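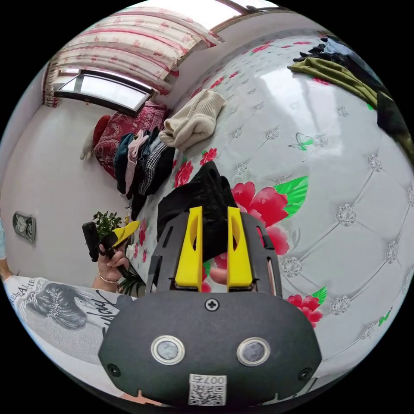
Registering a player transfer between clubs

Filed under: Club Secretaries > Registrations

A player who has signed for one club in the league cannot turn out for another until the transfer has been entered and accepted. The steps below cover adult players moving between two member clubs during the season. Youth players and loans use separate forms.

Before you start

You need the player's registration number, the date of their last match for the old club, and a signed copy of form 9. If the player has two surnames or uses accented letters, enter the name as it stands on the original registration. The search does not treat Živković and Zivkovic as the same name, and a second record will be created if you type the wrong one.

Check that the player owes nothing to the old club. Unpaid subscriptions or fines allow that club to object.

Entering the transfer

1. Log in to Uka with the club secretary account. Team manager accounts can view registrations but cannot move them.

2. Open Players, then Incoming. Search by registration number.

3. Select the record and choose Request transfer. The old club should appear in the left column. If it shows a club the player left in an earlier season, stop and contact the registrations desk.

4. Attach form 9 as a PDF. Files over 1,000 KB are rejected without a message, so scan in black and white.

5. Enter the date of the last match and press Submit. The status changes to Pending.

The old club then has 3 days to accept or object. If it does neither, the transfer goes through at midnight on the last day. Do not count the day of submission.

Objections

An objection must give a reason. Money owed and an unserved suspension are the only grounds the league will consider. Suspensions move with the player: a man with one match left to serve at Jurkdale serves it at Mastdale, in the same competition.

If the debt is disputed, upload proof of payment under Documents and reply to the objection on the same page. Emails sent separately are not linked to the case.

Playing the player

The player is eligible once the status reads Active and the name shows on your squad list. Print the list on the morning of the match. Fielding a player whose status is still Pending is dealt with under rule 108, and the points are normally deducted.

No transfers are accepted after the last working day of April.

Page last updated 2021-04-28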